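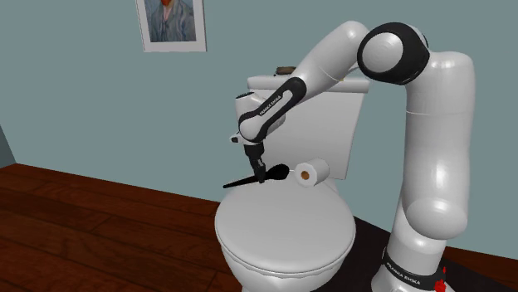 Robot arm over a closed toilet, rendered bathroom.

Sedska — Original Motion Picture Score
Music by Mirta Echeverría
Brasix Records, double LP

Release date: Friday, June 12, 2020
Format: 2 x 12-inch vinyl, 33 rpm, gatefold sleeve
Edition: 3,663 copies, hand-numbered on the back cover
Download: included, on a card inside the sleeve
Condition: new, sealed
Ships from: Brasix warehouse

Brasix Records presents the score to Sedska, the second feature by director Gillespie MacAulay. The music was written by Mirta Echeverría, who also scored MacAulay's first film, Dakodo. The digital album came out in January. The vinyl edition has the same program plus five cues that were recorded for the film and left out of the final cut.

About the film

Sedska is a drama about a ferry engineer who goes back to the island where she grew up to sell her late father's house. The buyer keeps putting off the closing. She takes a winter job on the harbor repair crew while she waits, and begins finding tapes her father made of himself playing the fiddle in the kitchen. The tapes are heard in the film, and several of the tunes on them are used as themes in the score.

About the music

Echeverría wrote for a small group: fiddle, viola, cello, double bass, harmonium, and piano, with low brass added for the harbor scenes. There are no electronic parts. The kitchen tunes were written first, before shooting, so that they could be played on set. Fiddler Finlay Drummond recorded them alone on a cassette machine, and those cassettes are the ones heard in the picture. The rest of the score was written after the edit was locked, and most of it takes its harmony from the slow air that opens side A.

The harmonium is played by Jessie Geddes. It belongs to her family and has one reed that speaks late, in the octave below middle C. Echeverría wrote around that note in most cues and used it on purpose in "The Closing Is Moved Again," where it can be heard at the end of each phrase.

"I wanted the fiddle to sound like someone who stops when the kettle boils," Echeverría writes in the liner notes. "Finlay would play a tune twice and put the bow down in the middle of the third time. We kept all of those."

The group sessions were recorded and mixed by Struan Leckie at Carnegie Lane, a former print shop with a high ceiling and a wood floor. The players sat in a half circle and most cues were done live without overdubs. The low brass was recorded separately on the last day.

Track list

Side A
Slow Air for the Kitchen
The Crossing
Keys Under the Step
Harbor Crew
First Tape

Side B
The Closing Is Moved Again
Wallpaper
Ice on the Slip
Second Tape
A Visit from the Surveyor

Side C
Night Shift
The Winch
What He Played on Sundays
Third Tape
Selling Up
Slow Air for the Group

Side D (cues not used in the film)
Snow Gate
The Crossing, first version
Letter to the Bank
Fiddle and Brass
Morning Boat

Sound and pressing

The lacquers were cut from the high-resolution mix files at their original level. The digital album is louder — it was mastered for general streaming use — and some listeners will want to turn the LP up to match. The tape tracks have hiss, motor noise, and in one place a chair being moved. These come from the cassettes and are not pressing faults.

Sides are kept under nineteen minutes each. Both records are black vinyl at standard weight, in poly-lined inner sleeves. There is no color variant.

Packaging

The gatefold is printed on uncoated board with the film's title on the spine. Inside are a short essay by MacAulay on working with Echeverría, full session credits, and notation for the slow air, printed large enough to play from. A folded insert has Echeverría's cue-by-cue notes. The download card gives access to WAV and MP3 files of all four sides, and the code can be used once.

Because of the uncoated board, the covers mark more easily than a glossy sleeve. We pack each copy with the records outside the jacket to prevent seam splits, inside a sealed outer bag. If you collect sealed copies, please note that this bag is the seal. There is no shrink-wrap.
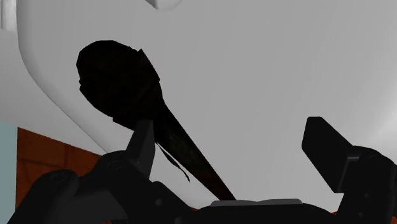
Are the five extra cues on the digital album too?
They are only on side D of the vinyl and in the files that come with the download card.

Ordering

Limit of two copies per customer. Orders that include a preorder item are held until everything is in stock, so place separate orders if you want this record right away. Stores should write to the Brasix wholesale desk for pricing and should not order through this page.

Copies cannot be reserved by number. They are shipped in the order they come out of the box.

Returns

Sealed copies can be returned within thirty days. For a warped or damaged record, send a photo of the disc and the matrix number from the runout. We replace single discs when we can — you do not need to send the whole set back. Corner dings on the outer mailer are not covered unless the jacket is damaged too.

Credits

Music composed by Mirta Echeverría
Fiddle: Finlay Drummond
Harmonium: Jessie Geddes
Recorded and mixed by Struan Leckie
Liner essay by Gillespie MacAulay
Released by Brasix Records

Also by Mirta Echeverría on Brasix

Dakodo — Original Motion Picture Score. Single LP, second pressing, in stock. Solo piano and string trio. The second pressing corrects the side B label, which listed "Bus Station" and "Aunt's House" in the wrong order. The music is the same as on the first pressing.

Slow Air for the Group, sheet music. Score and parts for fiddle, viola, cello, bass, and harmonium, with a piano part that can replace the harmonium. PDF only.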